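Does a bond fund lose money for good when rates rise?
Asked by Milagros Chávez, February

I put $3,479 into the Prumora bond fund and it's below that now. Should I sell?

Ruth Ticona
Depends when you need it. The price drops, but new bonds pay more – if you can wait 5 years, I'd hold. Check the duration on the fact sheet.

Cabrera
sell, I lost 200 on mine 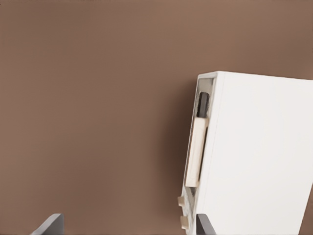

Brown wall, white cabinet-like box

Last updated: February

Related
Prumora fees
Moving a Cunetti IRA
Pludetti CD ladders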